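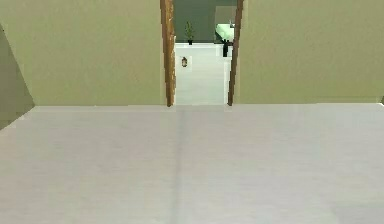 Avell apartment, simulated: view across the first room to the doorway

Clurnstead Mobile Robotics Lab
Equipment Planning Meeting
Minutes

Present: lab manager (chair), simulation lead, hardware lead, purchasing clerk, two graduate students from the navigation group. Minutes taken by the purchasing clerk.
Apologies: safety officer. Written comments were received before the meeting and are noted under item 5.

Meeting opened at 9:30 a.m. in the upstairs conference room.

1. Minutes of the last meeting

Accepted with one correction. The spare battery pack was approved for the old base only. The previous minutes had it listed under the new base, which has not been ordered.

2. Matters arising

The charger return is still open. The vendor wants the original box and we no longer have it. Hardware lead will send it back in a plain carton and see whether they take it.

The workbench move is done. The power strip on the north side still needs a longer cord.

3. Mobile base and arm

Two quotes were tabled for the replacement base, one from Jääskeläinen and one from the current supplier. Jääskeläinen is higher on the base itself but includes the arm mount and a service visit. The current supplier charges for both.

Simulation lead asked that width be settled before anyone compares prices further. The doorways in the Avell apartment model were built to match the practice unit downstairs, and the wider of the two bases leaves little room for error in heading when it goes through. The doorway in the first room was discussed. The approach is across open floor, so the base can line itself up well ahead of the opening. Hardware lead said this is the easy case and should not be the one we buy on.

Jääskeläinen will hold their price for 60 days. The current supplier has not given an end date. Purchasing to ask for one in writing.

Agreed: no order until both footprints have been run through the Avell model. The navigation group will do the runs and bring back the results as a table, with failures listed separately from timeouts.

4. Sensors

The navigation group wants to replace the forward depth sensor. The Histex unit is $436 each and they are asking for 2, one to mount and one spare. The lab manager asked whether the spare could wait. The group's answer was that delivery took long enough last time to cost them a test period. The spare stays in the request.

There was some discussion of what the sensor will be pointed at. The model has large areas of plain wall, and the depth estimate drifts when the robot has nothing but green wall ahead of it. Framed pictures help the color camera keep its place, and the mountain photograph over the gap between the cabinet and the keyboard was given as a good landmark. It does not help the depth sensor. One of the students pointed out that the keyboard is a better test for depth, with the black keys and the gray knobs giving small changes in height close together. Hardware lead would like the Histex sample data compared on that view before the order goes in.

A tilt bracket will be needed with the new sensor. The machine shop can make it from stock on hand, so there is no cost line for it this quarter.

Agreed: request approved, subject to the comparison on the keyboard view.

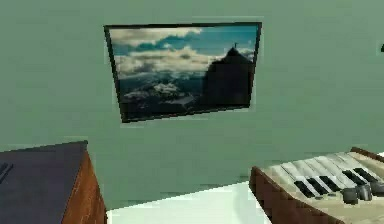

5. Floor and safety equipment

Comments from the safety officer were read out. The main request is that the practice unit have a second emergency stop by the door before the new base is powered up there. Approved without discussion. Purchasing to order from the general supplies account.

The safety officer also asked about floor markings. The Avell model has a black X on the floor and, near it, the large blue shield with PFA lettering and a soccer ball. The question was whether we need to buy matching materials for the practice unit. The navigation group wants something like them, as the floor detector has been reading strong flat patterns as obstacles and the pale bare floor does not show up the fault. It was felt that the exact design does not matter. Any printed mat with a dark border and large letters would do. Black tape is in the supply closet.

The simulation lead would like the tape laid first and tested alone, then the mat added.

On furniture, the group asked for an upholstered armchair with rolled arms like the one in the model. The bumper tests so far have used cardboard boxes, which slide. Lab manager will check the campus surplus store before any money is spent. A small dark table would also be useful if there is one. The thin pale pole that stands near the table in the model was raised as a hard case, being close to the floor in color. A length of white pipe on a base plate will stand in for it. Hardware lead has pipe.

Agreed: emergency stop approved. One printed mat approved. Armchair and table from surplus only. 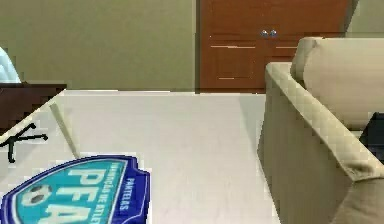
6. Computing

The simulation lead reported that the render queue is the main holdup. A full set of navigation runs in the Avell model takes 18 hours on the present workstation, and nothing else can use it during that time. Options are a second graphics card or paid time on the shared cluster. The card is a one-time cost, but the power supply in the workstation may have to be changed with it. Nobody had the wattage at hand.

Held over. Simulation lead to bring the power supply rating and a cluster estimate to the next meeting.

7. Budget position

Purchasing reported that the equipment line will cover the sensors, the mat and the emergency stop with no transfer. The base and arm will need a transfer from the renewal fund, and the form has to be in before the end of June. Lab manager will fill in the form with the Jääskeläinen figure, being the higher of the two, and amend it if the other base is chosen.

A student asked whether shipping is inside the quote. Purchasing to confirm.

8. Actions

Navigation group: run both base footprints through the Avell model; compare Histex sample data on the keyboard view.
Hardware lead: return charger; make up the white pipe stand; send bracket drawing to the machine shop.
Simulation lead: power supply rating and cluster estimate.
Purchasing: end date for the current supplier's quote; shipping on the Jääskeläinen quote; order emergency stop and mat.
Lab manager: surplus store; transfer form.

9. Other business

The key to the practice unit is to be signed out on the sheet, including on Saturday.

Meeting closed at 10:50 a.m.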